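What Happens at a Robot Open Day

Piscombe Technical Centre
Aug 25, 2025

A robot arm is a machine that moves things from one place to another. It has joints, like your shoulder, elbow and wrist. Each joint has a motor in it. A computer tells each motor how far to turn and how fast.

The Piscombe open day is a chance to see robot arms at work. This page explains what visitors see, what the parts are called and what the rules are. It is written for readers aged 8 to 12. Adults may also read it.

Where the visit starts

Visitors come in through the Stevens Building and collect a badge at the desk. Groups have up to 14 people. Each group has one guide, and a visit lasts 50 minutes. Coats and bags go on the hooks in the corridor. Long hair is tied back.

The first stop is a screen showing a short film about factories. The second stop is the workshop, and most of the visit is spent there.

The parts of a robot arm

The base is the bottom of the arm. It is fixed down firmly so that the arm does not tip over when it reaches out. If the base moved by even a small amount, everything the arm did would be in the wrong place.

The links are the straight parts between the joints. They do the same job as the long bones in your arm.

The joints are the places where the arm bends or turns. Many robot arms have six joints. Some have seven. A seventh joint lets the arm reach the same spot in several different ways, which helps when something is blocking the shortest path.

The gripper is the hand. It is fitted to the wrist, at the far end of the arm. Some grippers have two fingers that open and close. Others use suction, like a vacuum cleaner. A gripper with narrow fingers is good for small parts, because it can reach in between them.

The cables carry electricity and messages. They need enough slack for the arm to bend without pulling them tight.

Picking from a pile

The demonstration in the workshop is called pile picking. Small parts are put in a shallow tray. The robot's job is to take hold of one part and lift it out.

This is easy for a person. You can pick a building brick out of a box while talking to a friend. Your eyes find the brick, your fingers feel it, and you change your grip without thinking.

For a robot the job has to be split into steps. First, the computer needs to know where the parts are. Then it chooses one. Then it works out how to move each joint so that the gripper arrives at the right place, at the right angle. Then the fingers close. Then the arm lifts. 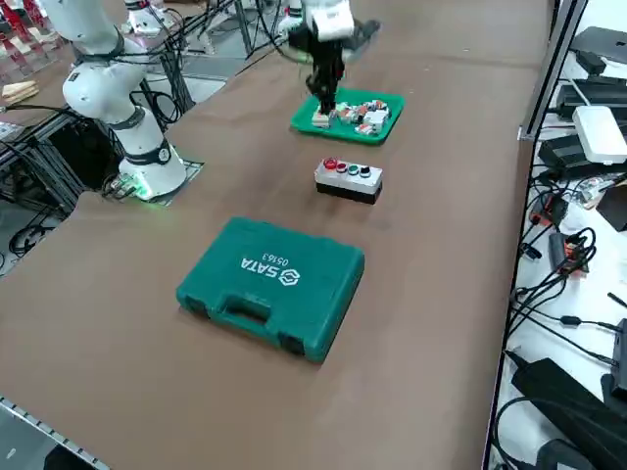

Each step can go wrong. Two parts may be close together, and the computer may treat them as one. A part may be lying underneath another part. The fingers may close on an edge and slip. White parts lying on top of other white parts are harder to tell apart than parts of different colours.

The edge of a tray matters too. A raised rim stops parts from sliding off, but the gripper must not hit it. The computer has to keep the fingers clear of the rim when it picks a part near the side.

The program used at Piscombe is called Femalus. It keeps a record of every pick. In November the workshop team ran a long test with it and recorded 1090 picks. Of these, 300 were failed picks. The team sorted the failures into types, and the most common type was slipping. After that they changed how far the fingers close.

How the robot is stopped

Machines like these have an emergency stop button. It is red and shaped like a mushroom, with a wide round top. The shape makes it easy to hit quickly with your whole hand. You do not need to aim.

Pressing the emergency stop makes the arm stop moving. The button stays down after it is pressed. It must be released before the machine can be started again, and starting again is a separate action. This means the arm does not begin to move the moment the button is let go.

At the open day only staff start the robot. Anyone may shout "stop" if they see a problem.

Rules for visitors

Stay behind the yellow line on the floor.
Do not lean over the table, even when the arms are still. An arm that is still may be waiting for its next instruction.
Do not pick up tools or touch cables.
Food and drink stay outside the workshop.
Ask questions at any time.

Words to know

Automation: using machines to do a job with little help from people.
Gripper: the part of a robot that holds things.
Program: a list of instructions for a computer.
Sensor: a part that measures something, such as light or pressure.

Try it at home

Put a handful of dried pasta in a shallow dish. Close your eyes. Ask a partner to tell you where to move your hand, using only the words left, right, forward, back, up, down, open and close. Try to lift out one piece.

Then do it again with a pair of kitchen tongs. Write down how many instructions each try needed. Bring your results to the Zellis Room at the end of the visit, where there is a chart to add them to.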